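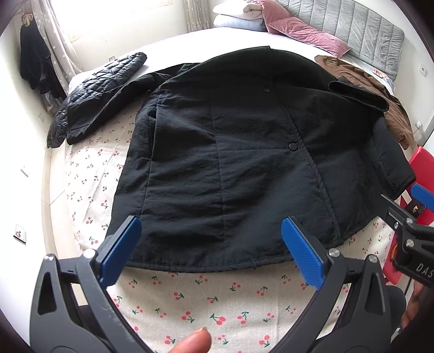 Les mâchoires aux patins bleus, juste au-dessus de l'ourlet de la veste noire.

Deuxième étape de notre petite tournée, après Wendthorpe en juin : la journée portes ouvertes de Misell, à Plarkinbridge. J'y allais pour voir des machines, et j'ai passé presque toute la visite dans une chambre, devant un lit couvert de vestes (drap à cerises compris, j'adore) !

Le poste du jour, c'était le linge, avec des pinces tenues à la main. Ce qui m'intéressait, moi, c'était l'entretien. Les patins bleus, par exemple : on les brosse à sec à chaque pause, jamais d'alcool, et on les remplace par 2, même si un seul est usé. Ils tiennent jusqu'à 3000 prises, moins sur les tissus qui accrochent. La vis près du bout de la mâchoire, elle, se contrôle toutes les 1500 prises — au petit tournevis, sans forcer, sinon la mâchoire devient dure et on a vite mal au pouce. Tout est noté dans Kouris, leur carnet d'atelier, et j'ai eu le droit de remplir une ligne.

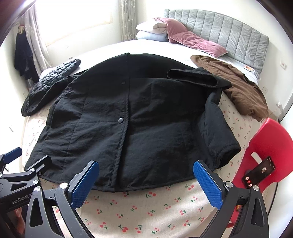
La veste à plat, les deux pressions fermées, et le téléphone sur la chaise rouge.

Avant de commencer, on ouvre et on ferme à vide, en regardant si les deux patins se rejoignent bien à plat. S'il reste un jour en haut, on reprend le réglage. J'ai essayé : il m'a fallu deux tentatives, et encore, on m'a soufflé la solution...

Petit regret, le tiroir des pièces usées, qu'on a vu en vitesse à la fin. J'aurais bien passé une heure dessus ! Pour ceux qui voudraient y aller, prenez le bus, le parking de Plarkinbridge est minuscule.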